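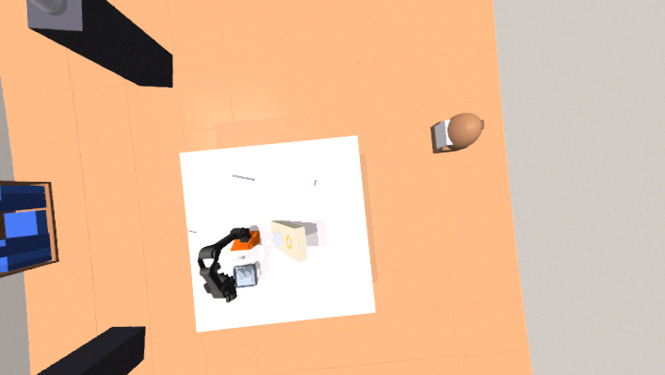

What does a teller do in a Stedberg division?
A teller stands at the door of one of the two lobbies, counts members aloud as they pass through, and reports the total to the Speaker.

Parliament > Procedure > Voting > Tellers

A teller is a member of the Stedberg Assembly appointed to count votes when the house divides. Four tellers are named for each division, two for the ayes and two for the noes. The office lasts only as long as the division itself and carries no salary or title. The practice dates from 1862, when the Assembly adopted its first printed standing orders.

Appointment

A division is called when the Speaker's judgment on the voices is challenged. Once the bells have stopped and the doors are locked, the Speaker names the tellers, nearly always from lists handed up by the party whips. One teller from each side is sent to each lobby, so that every count is made by two members with opposing interests.

A member who has been named may decline only on the ground of illness or a declared conflict with the bill. If a side can't supply its two tellers, the division doesn't go ahead and the question is decided for the other side. Ministers may act as tellers but by custom are passed over if a backbencher is available. The Speaker and the Deputy Speaker can't be named.

Counting

Members leave the chamber by the door to the right of the chair for the ayes and to the left for the noes. They walk out singly, bowing the head slightly as they reach the tellers, a habit thought to come from the low lintel of the old chamber at Hovland. One teller counts aloud while the other marks a card. A clerk at a standing desk in each lobby records names separately.

When the lobbies are empty the four tellers return together and line up before the table. The senior teller for the winning side reads out both figures and hands the cards to the clerk. The Speaker then repeats the numbers and declares the result. Tellers are not counted as they stand at the doors, and their own votes are added by the clerk before the figures are read.

Disagreement between tellers

If the two tellers in a lobby can't agree on a number, the clerk's list of names is consulted. Until the standing orders were revised, the only remedy was to hold the division again, and members who had since left the building lost their vote. A second division is now ordered only where the list is itself in doubt.

The best-known case arose during the committee stage of the Jivel Harbour Bill. Tegan Partington, telling for the noes, refused to sign the card on the grounds that a member had passed through after the doors should have been closed. Her opposite number, Lutz Hamann, agreed that someone had come in late but held that the doorkeeper's bell, and not the clock, marked the close. The Speaker ruled in Hamann's favour. The ruling is still cited, and the bell is now rung by a clerk inside the lobby.

Party practice

Whips generally give the job to newer members, who learn faces and names by doing it. Opposition parties have sometimes named as teller a member known to have doubts about the party line. A teller is recorded as voting with the side for which he or she tells, whatever speech was made beforehand.

Other assemblies

The regional council at Fumeck follows the same rules with a single teller for each side and no separate lobbies. Councillors stand in their places and are counted by row. A proposal to replace tellers with desk buttons was debated there one September and withdrawn without a vote.

See also: Division bell; Pairing; Speaker's casting vote; Whip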